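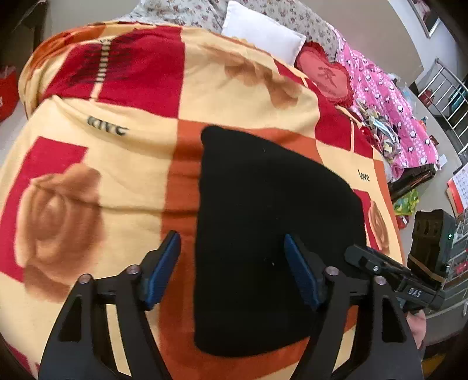

Black cloth on the fleece blanket, fingers open on either side.

tmorrow_k
Larine two-finger, handheld, blue pads. Fault is a double pick: it closes on the black cloth and takes a fold of the blanket too. More than 40 bad grasps in a set of 200. Width reading looks normal every time, so nothing flags it. Anyone else seen this?

gokico_user
Same on our Gokico arm. Soft on soft is the worst case. Raise the approach by 2 mm and try again.

tmorrow_k
Tried that. It then closes on nothing about as often.

Hồ
I'd look at depth before touching the height. Matte black returns very little on our sensor and the surface estimate falls through to whatever is next to it. Swap in a light cloth and run 100.

gokico_user
Disagree. If depth were the cause you would get misses, and he has double picks at the original height. It's pad friction.

Hồ
An estimate that reads low gives you a double pick – the tips go in too deep. Both can be true.

jomis_bench
Also a safety point. On a Jomis cell we had a blanket dragged along with the part until it caught the wrist cable. No force limit was set on the lift. Set one before you run anything else.

tmorrow_k
Limit is set now. Light cloth run is next, same blanket, original height. Will post the log in the morning.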